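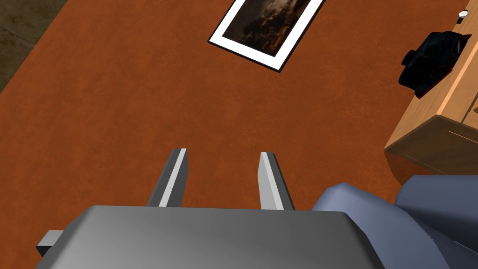 Simulated wrist view, fingers open over the orange table.

Wed 8 June

I have been promising to write up the simulated cell since April, and since it rained all through the weekend in Okolcombe and I finally got the wrist camera sitting where I want it, I'm out of excuses. So put the kettle on, because I'm going to go on a bit.

For anyone new, I have an arm and a two-finger gripper on a bench in the back bedroom, and I have a second arm and gripper that only exist inside Clernel, the simulator I've been using for the last couple of years. The bedroom one is called the bedroom one. The other one is called Flimberg, after the project folder, which I named in a hurry and am now stuck with. Most of what I try gets tried on Flimberg first, when everyone else is asleep and I don't want motors whining through the wall.

You would think a robot made of numbers wouldn't need looking after. I certainly thought so! But Flimberg gets out of order just as surely as the bedroom one does, only in different ways. A real arm gets a loose screw or a frayed cable. A simulated one gets a file from March loaded over a file from May, and everything still runs, and you spend an evening wondering why the gripper closes on thin air a finger's width away from the thing you asked for.

That was my problem this spring. Every reach came up short and a little to one side, always in the same direction, which is at least polite of it. I went through the arm joint by joint and found nothing wrong. I zeroed everything and started again. I lowered the speed, in case it was overshooting and bouncing back, and all that got me was a slower miss. In the end I parked the arm over the table with the fingers spread and just stared at what the wrist camera was giving me, and that's when the penny dropped. The gripper sat crooked in the view, well over to one side. The camera had been turned on its mount at some point, and the rest of the software was still using the old angle.

I can tell you how it happened, too. Back in April I swapped in a new gripper model, a tidier one with properly beveled fingers in place of the two plain blocks I'd been making do with. The camera was attached to the old gripper. When I deleted the old gripper the camera came loose with it, and I stuck it back on by eye, late at night, and felt pleased with myself. By eye! I wouldn't do that on the bench, where I have a printed checkerboard and a clamp and a whole little ceremony about it. I don't know why I thought it would be fine on a screen.

So, the repair, in the order I should have done it the first time.

First I fixed the camera to the gripper body itself and let it ride along with the hand. I had been hanging it off the last arm segment because that was easier to click on. The trouble is that the hand turns and the arm behind it doesn't, so every time the wrist rolled, the fingers swung across the view like windshield wipers. Now the gripper body stays put at the bottom center of the picture and both fingers point up into it, whatever the rest of the arm is doing. The blue arm segment still wanders into the lower right corner, and I've decided to let it. The bedroom arm's camera catches a bit of the arm as well, and I'd like the two to match.

Then came the angle. I opened the fingers as wide as they go and set the camera so I could see plenty of tabletop between them, with the light strip along the inner side of each finger clearly showing. Those strips turned out to be the handiest thing in the whole model. I chose the beveled fingers for looks, I'm a bit ashamed to say, but a pale edge against that orange surface is so easy to find that I now use both of them to check the camera every time I start up. If the edges are where they were yesterday, I carry on. If they've moved, something is wrong, and it's nearly always something I did.

The right finger leans toward the upper left in the view, by the way. I spent a whole evening trying to work out whether that was an error before I remembered that I'm looking along them from an odd spot, close and to one side, and things that near to a lens do slant. I checked the joint values and then I left it alone. Leaving things alone is a skill I'm still working on.

After that it was the numbers. I moved the arm to 6 positions over the table, wrote down where the simulator said the fingertips were and where the camera thought they were, and worked out the correction from the difference. On the bench I'd want a lot more positions than that, but in the simulator there's no sag and no backlash, so a handful will do. Then I saved the result in the same file as the gripper model. Please, if you take one thing from this long ramble, put the camera's position in the same file as the thing it's bolted to. Mine lived in two places and they disagreed for weeks.

I also had a good long fiddle with the lights. They were too hard before, and the gripper laid a shadow on the table so sharp that my edge finder kept picking up the shadow in place of the finger. I softened them, and now there's a gentle darkening on the orange under the hand and a soft edge around the foot of the wooden cabinet, and the edge finder has stopped getting excited. I did worry about the framed print, because its white mat is so much brighter than everything near it, and the automatic exposure likes to chase bright things. With the exposure fixed at one value the fingers keep their proper gray whether the mat is in view or not. The black clothing on top of the cabinet is the other extreme, and I left the exposure just high enough that I can still pick out the bit of red at its edge. That's my informal test. If I can see the red and the mat still has an edge to it, I'm happy.

And the orange! Several of you wrote to ask about the orange. The table came that way in a set of surfaces from Tsakiris, and I meant to change it to something quieter and never did. Now I'm fond of it. It has a slightly mottled look, darker here and lighter there, and that has been useful too, because a perfectly flat color gave my tracking nothing to hold on to when the hand was moving over bare table. Gray fingers on gray was what I had before, and I wouldn't go back.

Once the camera was sorted I ran the reaching routine again, 140 reaches to spots scattered all over the table, left it going while I made dinner and came back almost afraid to look. The steady sideways miss was gone. There were two reaches that stopped early, both near the cabinet, where the planner decided the gripper body was going to clip the raised lip along the top. It was right to stop, I think, as the margin I'd given it was a generous one left over from the old, fatter gripper. I've trimmed that down a little and will run the set again this week.

A few odds and ends for those of you keeping a setup like mine. I now have a note taped to the monitor with the startup routine on it, which is: load the model, open the fingers, look at the edges, roll the wrist each way and make sure the hand stays still in the view. It takes less time than finding my glasses. I also keep one saved picture of the view from a day when everything was right, and flip between that and the live one. Your eye catches a shift that way much faster than any number does, or mine does anyway.

Next up is the bedroom arm, whose camera bracket has started to creep again because the little screw backs out with the vibration. I've bought some thread locker and a second screw, and I'm going to do the checkerboard properly with the door shut. If the weather stays this wet I may even get to it before the weekend.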